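Thursday, November 5, 2020
Posted by the Hurnside Toy Shelf

Right, first evening of being stuck indoors again and I have decided this is the week I sort out the toy shelf. All of it. Going to post as I go, so mute me now if you don't care about plastic shapes.

Background for anyone new: we run a little toy lending shelf in Hurnside. You borrow a crate, you bring it back when your small person is bored of it, you take another one. Everything's been sitting in my back room since April and I've been walking round it sideways to get to the freezer.

The big spreadsheet says we own 593 items. The big spreadsheet was last updated by me, at night, with a cold, so we'll see.

Started with the shape sorters as I thought they'd be easy. They are not easy! Every sorter we own has been given back at some point with a shape from somebody else's sorter in it, and now there's a whole carrier bag of strays with no home.

For the record I love a shape sorter. Best toy there is between one and two. They post it, you tip it out, they post it again, you drink half a tea. I'd take one over anything with a battery in it.

So the plan is: wash everything, tip it out where I can see it, match shapes to lids, bag each set with a label. Anything left over goes in a tub marked SPARES and gets offered round.

Washing notes, as I got asked last time. Warm water, washing up liquid, old toothbrush for the corners. Rinse really well. Then out on a tea towel overnight. I don't put them in the dishwasher any more after what happened to the stacking cups (we don't talk about the stacking cups).

Check for splits while you're at it. If a hollow one rattles or sloshes when you shake it, there's water got in, and it'll go manky inside. I bin those. I know it hurts.

Sorting on a proper wooden board is so much better than sorting on carpet, by the way. Stripy pale wood, bright shapes, you can see what you've got straight away. On our carpet a green one just vanishes until you stand on it.

Had a red star and a pair of greens up on the board and felt very pleased with myself. The star's the one everybody wants. It's always the star that gets carried round the house in a fist and posted down the back of the sofa, so if a set's missing one piece you can more or less bet on which.
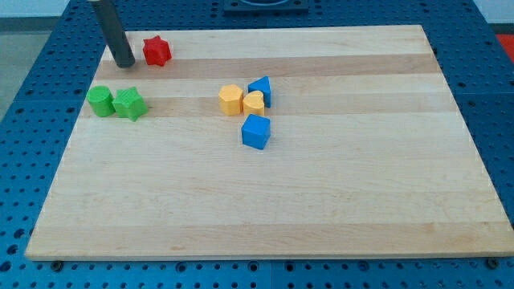
Kordestani Mum replied that her youngest won't post the star at all, he just bashes it on the lid and shouts, and is she meant to be showing him how or leaving him to it?

Leave him to it, I reckon! Or do what I do, which is start with the circle. A circle goes in whichever way round you hold it, so they get a win. Stars need turning and little wrists aren't always up for that yet. Put the star away for a few weeks and bring it out again like it's brand new.

You can also tape over most of the holes so there's only one or two to choose from. Masking tape, peels off fine. Ours had tape on for so long I forgot there was a square.

And bashing is playing. I'm not going to tell a toddler otherwise.

OK back to the bag of strays. The trouble is that two makers will both do a star and they'll look the same until you try to push it through the wrong lid. It goes in halfway and stops, and then you're stood there at nine at night with a butter knife.

The Brastivero lids are the fussy ones. Their holes are a snug fit and nothing else goes through. The Davum ones are generous – you can get all sorts through a Davum, including, as we learned last winter, a whole satsuma segment.

So test every stray on the Brastivero lid first. If it goes through that, it belongs to that. If it doesn't, try the Davum. If it won't go through either, SPARES.

Does anyone know whether the old Davum sets came with a heart? I've got a lid with what I'd swear is a heart hole and nothing to put in it. The leaflet went in the recycling years ago.

Someone's just messaged to say yes, a pink one. So now I'm looking for a pink heart. If you borrowed a sorter from us before April and you've got a pink heart in the bottom of a toy box or a coat pocket, I'm not cross, pop it through the door in an envelope.

Update on labels. I've gone with freezer bags and a bit of card inside with the set name, the shapes listed, and a little drawing of each. My hexagon is a disgrace. The point of the drawings is so whoever's packing up can check at a glance before it comes back, and so older brothers and sisters can do it as a job. Mine will do anything if there's a tick box.

Finished 4 sets! Four complete, washed, bagged, labelled shape sorters. They're on the top shelf and nobody is to breathe on them.

Still got the jigsaws. There are 100 of those if you believe the spreadsheet. I'm not starting a jigsaw tonight. I opened one lid, saw a bit of farm mixed in with a bit of space rocket, and closed it again.

How borrowing works for now: message me with what age you're after, I'll put a crate together and leave it on the step, you collect when it suits. Returns go in the blue box by the gate and I'll leave them alone for a few days before I wash them. Please don't wash them yourself in anything lemony, my hands can't take it.

Crates I could do tonight if anyone's desperate: shape sorters, stacking things, the wooden train (no bridge, sorry, bridge is still missing), and one big bag of farm animals that's mainly sheep.

Two of the sorters have gone already and I only posted that 10 minutes ago. You lot are quick.

Kettle on. Jigsaws tomorrow, maybe. If anyone's got a good way of telling which puzzle a loose piece came from, I'm all ears – I've heard of people putting a coloured dot on the back of every piece, and it sounds brilliant and also like the rest of my life.

Contact: message the Hurnside Toy Shelf page
© 2020 Hurnside Toy Shelf
Back to top

Recent posts
Has anyone seen the train bridge
What we've got for under ones
Stacking cups: an apology
Wanted: crates with lids
Please check your coat pockets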